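# Chapter 5: Chairs That Fold

In the previous chapter we studied the fixed chair, with four legs and one shape for all its life. Now we come to seats which must disappear when the work is finished. A student of furniture often passes over them quickly, for they are cheap and they stand in cupboards. I ask you to give them more patience. A folding chair has to solve the same problems as a dining chair, and then it must solve them a second time in the closed position.

The town hall of Kornville bought its first folding chairs in 1934. They were made of beech, with slatted seats, and the invoice is still kept in the town archive. Casimiro Moya, who repaired many of them in later years, wrote in his notebook that the slats seldom broke. The trouble came nearly always from the rivet where the two pairs of legs cross. When this rivet is worn, the chair leans to one side under the sitter, and a chair which leans is soon left at the bottom of the stack.

This crossing point is the heart of the chapter. In the common folding chair the front and back legs make a letter X when we look from the side. The weight of the person pushes the X to open wider, and something has to stop it. In most models the seat itself is the stop. For this reason a seat that looks like a simple cushion is also a part of the structure, and you should examine how it is fixed before you judge the comfort.
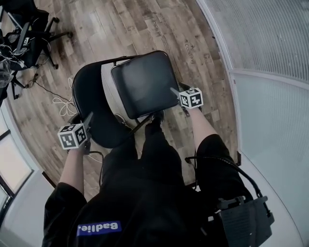
The padded seat brought a new question, that of thickness. A bare metal seat folds almost flat against the frame. A cushion adds its own height to every chair in the row, and a storage room that was enough for the old chairs may be too small for the new ones. When the Pelcombe library changed to padded seats, it had to give up a second cupboard. On the other side, people stayed until the end of the evening lectures, and the librarian considered this a fair exchange.

We must also speak about the back. A curved panel follows the body better than a straight one, and it can be quite low and still give support. The curve makes a small difficulty in stacking, as two curved panels lie well together only if they face the same way. You can test this easily with 2 chairs from your own classroom.

Before you read section 5.1, please do the following work:

- Open and close a folding chair slowly, and watch which part moves first.
- Find the point where the legs cross and draw it from the side.
- Press with one hand on the front edge of the seat, then on the back edge. Write down what you feel in the frame.
- Keep your fingers away from the hinges during all of this.

Keep the drawing in your notebook. We will need it again in section 5.3, where we compare the hinge of the Farah chair with the older Kumell pattern, and where the words *stop*, *pivot* and *brace* will be used in their exact meaning.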